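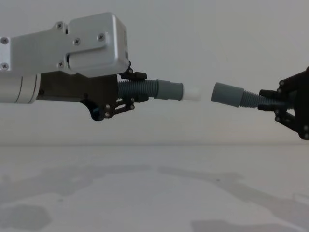 Stopped watching Tranisberg in March, where do I pick back up?

Asked in: TV Soaps & Serials

ok so I fell off Tranisberg in the spring when my work hours changed and now I have a few weeks of evenings free. Last thing I remember clearly is the wedding that got called off at the lake house, and the older sister finding the letters in the piano bench. After that I caught maybe two episodes out of order and was totally lost. Somebody was in a coma? And the hotel had new owners?

The streaming app says I'm 283 episodes behind if you go by the number, which can't be right, I think it counts the old reruns too. Either way I'm not watching all of it.

What I want to know:
Where's a sane place to jump back in
Is the hotel story worth going back for or can I read a recap
Did they ever say who wrote the letters
Spoilers are fine. Please just spoil me.

Also if anybody knows why the app skips the first 4 minutes of every episode on my TV, that would help. Does it on the TV only, phone is fine.

3 answers

Answer 1 (marked helpful)

Spoilers all over this, obviously.

Jump in at the hotel fire. Search "fire" in the episode list, it's a two parter and they clear out so much dead weight that it works like a new season. The coma ends right before it. You get a long flashback in part one that covers the letters, and it's mostly the same footage you'd be going back for anyway.

The letters: the father wrote them. The dead one. Except he wrote them AFTER the boat accident, so yes he's alive, yes he's been in Rurley the whole time running a feed store under his brother's name. I rolled my eyes too but the actor is great and the first dinner with all three kids is the best thing they did all year. The older sister doesn't say one word the whole meal. Just keeps passing dishes.

Hotel: read the recap. Short version, the Stanum family bought it through a fake company, the mother signed without reading (again), and the younger brother spent what felt like two months looking for a deed. The deed was in the safe. They opened the safe three times before that!! Whoever was on the writing staff that stretch was not talking to the rest of the writing staff.

Things you need that the recaps leave out:

The doctor is not a doctor. Comes up once, in a hallway scene, then it's a huge deal later.

The younger brother and the florist are married. It happened off screen during the week the show was preempted and people still think they missed an episode. You didn't.

The baby is older now. Went to camp, came back about to graduate high school. Don't do the math.

If you only have a few evenings I'd do the fire episodes, then skip ahead to the dinner, then watch straight from there. Comes out to 20 episodes before you're current, if you skip the courtroom ones. I would skip the courtroom ones.

Answer 2

Disagree on the hotel stuff, thats where all the good fights are. The staircase one with the two mothers is a classic and you won't get it from a recap. Start at the lake house where you stopped and just skip anything with the deed in it. You can tell from the thumbnails, he's always in the basement with a flashlight.

Also the feed store thing is not the father's brother's name, it's his cousin's. Brother is the one who was on the boat.

Don't know about the app sorry

Comment on this answer: it's the brother. They say it at the dinner. The cousin is the one with the bait shop.

Comment on this answer: ok rewatched, you're right, brother. leaving my answer up for the staircase part

Answer 3

For the app problem. I had the same thing, it jumped straight past the opening and into the middle of the first scene. On the TV app go to your profile, then playback, and turn off "skip recap". It's supposed to skip the previously-on part but on Tranisberg it guesses wrong becuase the cold open runs so long. Phone app has the setting too but mine was off by default so maybe yours is as well.

If it's still doing it after that, sign out on the TV and sign back in. Took me two tries.

As for the show, I quit when they brought the dad back so I can't help much there. I did hear Gil is leaving, so if Gil was your reason for watching you might want to move fast. Last I saw, Gil was packing a suitcase and looking at a photo of the lake house, and on this show that means either a long trip or a funeral.

Comment from the asker: skip recap was it, thank you. No idea when I turned that on.
Watched part one of the fire last night and I'm back in, dang it. The flashback did cover most of what I missed. Did not know about the doctor, glad you warned me, I caught the hallway line and would've gone right by it. Trying the 20 episode route first and then I'll go back for the staircase fight on its own if anyone has the episode number?

Comment: don't have the number but it's the one where the power goes out at the charity auction. Somewhere in the first 50 after the lake house. The title has "candle" in it I think

Comment: Candlelight. And watch the one after it too, it ends on a cliffhanger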